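Sorting cell going in on second shift, what happened at your place?

Small Plants and Workshops > General > Staffing and change

rgough_packing
Posts: 663

We do kitting for educational supply companies. Counting blocks, colour tiles, that sort of thing, into trays and then into boxes. Twelve of us on the line across two shifts. Management has bought a sorting cell from Plavitz and it goes live in October on second shift only. Two arms. Nobody is being laid off, we have that in writing, but the three people who sort now are being moved to "cell attendant" and the job sheet for that is half a page long and says very little.

I'm the lead hand on seconds so I'll be the one explaining it. Anyone been through this? I'd like to know what the day looks like after the first month, not what the brochure says.

Rhun

---

jl_leung
Posts: 88

We had something close to this at my last job, a Laitinen cell doing small plastic parts. The attendant job was refilling, clearing jams and writing down faults. The first few weeks were all faults. After that it was long quiet stretches and then ten minutes of everything at once.

What caught people out was the breaks. When you sort by hand you can stop when you like. With the cell somebody had to be in earshot all the time, so three people who used to eat lunch together ended up eating alone. Sort out the break roster before it goes live. It was harder to change afterwards.

---

somkiat_s
Posts: 214

Ask about pay grade now. At ours the attendants stayed on packer rate for over a year, even though they were doing restarts and basic fault finding, which used to be a maintenance job. The company's line was that the robot made the work easier. It did make it easier on the wrists. It also meant you were responsible for a machine.

Get the restart procedure written down too, with names on it. If a person on packer rate is allowed to go inside the guarding, that should be on paper and they should be trained and signed off.

---

rgough_packing
Posts: 664

Thanks both. Pay grade hasn't come up at all so I'll raise it.

The trial set-up is running on a bench out the back while the guarding gets built. It's on cubes for now, our easiest item, one tray at a time. Jui-lin, yes, the break thing hadn't crossed my mind and we do all go at the same time at present.

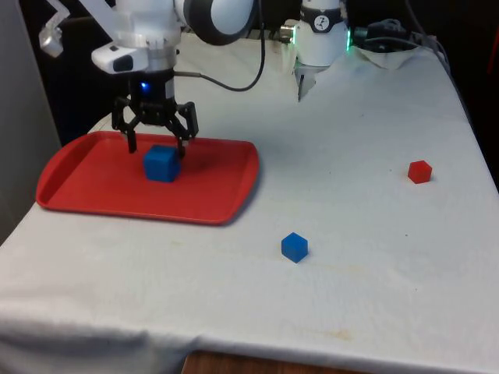 The target they've given us is 60 trays an hour by the end of the year. A good sorter on seconds beats that easily, but not for eight hours and not at eleven at night. My sorters have mixed feelings. One of them has had two cortisone shots in her thumb and can't wait. Another has done it for years, likes it, has the radio on and doesn't want to learn a touch screen.

---

ck_cheng
Posts: 1402

I install these for a living (not Plavitz) so take this as you like. I think Somkiat is a bit hard on it. Most attendants I've trained ended up preferring the new job within a few months. You learn something you can take elsewhere. Sorting blocks by hand at night isn't a job many people under thirty will stay in, and I'd guess your company has trouble filling that shift.

The ones who struggle are usually the ones who got an hour of training and a laminated card. Push for two full days each, on their own shift, with the installer in the building.

---

somkiat_s
Posts: 215

Chi-keung, I didn't say people hate it. I said they weren't paid for it. You leave when the install is signed off, so you don't see the second year. In the second year ours went from three attendants to one, all by not replacing people who left. No layoffs, exactly as promised in writing.

---

ck_cheng
Posts: 1403

Fair enough, I don't see the second year most of the time. I'd still say that's a decision your managers made. The cell didn't need to go down to one person, and one person on a night shift with two arms is something I'd advise against in the handover notes.

---

somkiat_s
Posts: 216

They had the handover notes. They were in a drawer.

---

wh_yau
Posts: 37

We're at Clundis, with a Gitanik cell for about two years now. Still the same number of people on the line, for what it's worth, but the work has moved. Less sorting, more checking and more box changes. The packers downstream complained more than the sorters did. The cell doesn't speed up before break or slow down after it, and the people after it have to match that. We put in a small buffer table between the cell and packing and it fixed most of the complaints.

Rhun, your radio person might be good on the buffer. Ours is run by someone who wanted nothing to do with the screen.

---

rgough_packing
Posts: 665

Hadn't thought about downstream at all. There's room for a table if we shift the tape machine.

List I'm taking in to the meeting so far: pay grade, restart procedure, staggered breaks, two days' training on shift, buffer table, and a minimum number of attendants in writing with an end date on it that isn't this year. Happy to add to it if anyone has more.

---

jl_leung
Posts: 89

Who gets phoned when it stops at night and the attendant can't clear it. Ours rang a number in a different time zone for the first two months.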